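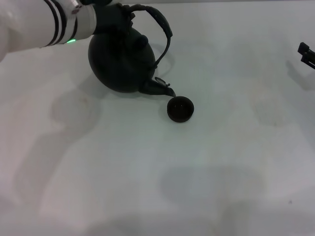

Pouring Cell – Software Checklist Before Running a New Policy

Please go through these in order, and write your comments in while they're fresh. I know it's tempting to skip to the end when the tea things are already laid out, but we've all lost an afternoon that way.

1. Controller and planner versions match
Result: OK
Comment: Both on the May build of Pundetti. The planner had been left on the older branch, so I rebuilt it before starting. Do look at the version line in the log and don't trust the launcher, bless it.

2. Joint and speed limits loaded for both arms
Result: OK
Comment: Checked left and right separately. The cap for wrist rotation during a pour is still the gentle one, and I'd like it to stay that way until the new policy has earned a bit more room.

3. Collision model includes the held object
Result: OK, with a note
Comment: The teapot is attached to the gripper in the planning scene, spout and tall handle included. The mesh for the handle is a little thinner than I'd like, so I added padding – it costs us some planning time, but not enough to grumble over.

4. Second arm parked or holding clear
Result: OK
Comment: The planner treats the other gripper as an obstacle throughout the pour. If you change its hold position, please rerun the clearance check (1,000 sampled poses, and you can get a coffee while it goes).

5. Perception: dark objects on a pale table
Result: Needs attention
Comment: Segmentation in Brunine is good on the pot and cup, but it sometimes takes a soft shadow for part of an object. Out of 100 replayed images, 2 had a mask that spread onto the tabletop. Please don't raise the threshold to hide it, as we then lose the rim of the cup, and the rim is what the spout is aimed at.

6. Spout-to-rim alignment
Result: OK
Comment: Estimated tip position agrees with the calibration file from Drornthorpe. I reran it after the camera restart to be on the safe side.

7. Stop and recovery
Result: OK
Comment: Software stop tested in mid-tilt. The arm holds its pose and waits for an operator, as it should. Ticket 46 can be closed.

Still open: item 5. Cleared for slow runs only until the mask fix is merged.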